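Speaker notes – keeping a simulated two-arm cell in step with the real one
August
By the Ornwood cell maintenance group

Opening. Say what the talk covers: one cell, two arms, two five-finger hands, and the simulated copy that we maintain next to it. The copy is called Tlapale. The physical cell sits in bay 7 at Ornwood. I will talk about setup and upkeep only. Policy training belongs to the session after lunch.

Why a copy has to be maintained at all. A simulator does not wear, but the machine it stands for does. Every time we change a tendon, move a camera bracket or shim a base plate on the real cell, the copy is out of date until somebody edits it. In the first months we treated the copy as finished. By spring, a reach that cleared the cabinet in simulation touched the cabinet in the bay. The fault was a base plate that had been reseated after a motor swap and never measured again.

Cell layout. Both arms are mounted to a shared column. The head camera is above the column and looks down over the work surface. Arm bases are referenced to three dowel pins in the floor plate. Do not reference anything to the countertop – it is replaced too often, and the fixings have play. State this twice; it is the question we get most from new sites.

Hand service. The finger tendons are Flasex line, pretensioned on the bench before the hand goes on the wrist. Procedure:
Park both arms and lock out the drive supply.
Disconnect the wrist connector before loosening the flange screws.
Fit the hand to the bench jig, palm down, fingers straight.
Tension the index finger first, then work outward, thumb last.
Refit, power up, run the zeroing routine with the fingers extended and together.
Save the new offsets under the hand's serial number, not under the arm's.
The last step is the one that gets skipped. Hands move between arms. If offsets are stored with the arm, the left hand ends up with the right hand's zero and the fingertips close early.

Zero offsets in the copy. Tlapale reads the same offset file as the controller. This was a late change. Before it, offsets were typed in by hand, and we found transposed joints in two files. Now there is one file, and a checksum is shown on both operator screens. If the checksums differ, the cell will not start a run.

Camera alignment. Put the calibration board on the floor plate pins and take the full set of views. Solve for the camera pose, then load the result into the copy. Compare fingertip positions in both views with the hand in the same commanded pose. Our limit is 3 pixels at the fingertips. The wrist is a poor place to check, as it sits near the bottom of the view in most poses and is often only partly visible.

Collision shapes. Pause here for the Cenance slide. Cenance is the tool we use to build collision shapes from the visual models. It does well on cabinets and bottles. It does badly on leaves and on open compartments, where the default setting closes the opening with a flat face. Check every cabinet by hand. The current library holds 677 objects, and each has a revision number that must match the one in the scene file.

Next slide. Talk about the narrow hand profile with the fingers together, and the approach across the marble toward the open compartment where the bottle lies.
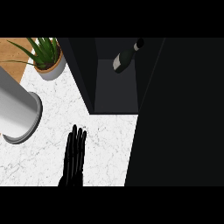

One operator asked after the dry run whether the offsets should be checked again when only the simulated hand is updated and the real one has not been touched. Yes. A model update can move a joint origin, and the same offset then gives a different fingertip position. Run the fingertip comparison and log the result.

Log and intervals. The log for this cell stands at 3,793 entries. Most are routine zeroing. The useful ones are the entries with a cause written in, so write one even when the fix was small – "screw loose, retightened" is enough. Tendons are inspected weekly and whenever a finger fails to reach full extension. Camera pose is solved again after any work on the column. Floor pins are wiped before each calibration, and a pin with a visible burr is replaced.

If time is short, drop the Cenance settings and keep the part on offset files. Leave the checksum screen up during questions.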